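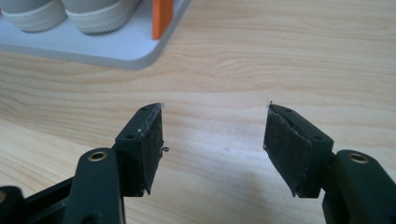
Table top, pale wavy grain, grayer toward the lower right.

Veneer or solid? Pale tabletop with a gray shaded area
Posted October 2018 by Jemel

I bought this table secondhand in July and want to refinish the top. The surface is pale blond with soft wavy grain, and it looks slightly washed out at one end. Before I sand, I need to know whether it is veneer or solid wood. The underside is painted, so I can't compare the two faces. The top measures 167 cm by 81 cm. The maker's label says Purcombe and nothing else. Is there a test that does not involve cutting into it?

Trollent

Look at the end grain. On a solid top the lines on the face continue over the short edge and show up as end grain. On veneer they stop at the corner, or the edge has a separate strip glued on. If there is a strip, scrape a patch of paint off the underside near a screw hole and check for layers.

The grain pattern alone will not settle it. Wide curves like yours come from flat-sawn boards, and veneer can be cut to show the same figure. Look for glue joints between boards, and for a pattern that repeats across the width – a repeat means veneer.

Do not start with a belt sander. Face veneer can be under a millimeter thick.

Mercado

I would just sand it, mine was fine.

Jemel

Checked the short edge. There is a strip, 2 mm thick, with a visible glue line. Treating it as veneer. I will strip the finish chemically and hand sand with 220 grit. The gray area is still there after wiping with mineral spirits, will look again at night.

Related items
Removing water marks from a pale finish
How to reglue lifting edge strips
Identifying table makers before and after 2000
Chemical stripper on veneer: how long is safe?

This site uses cookies. By continuing to browse you accept our cookie policy.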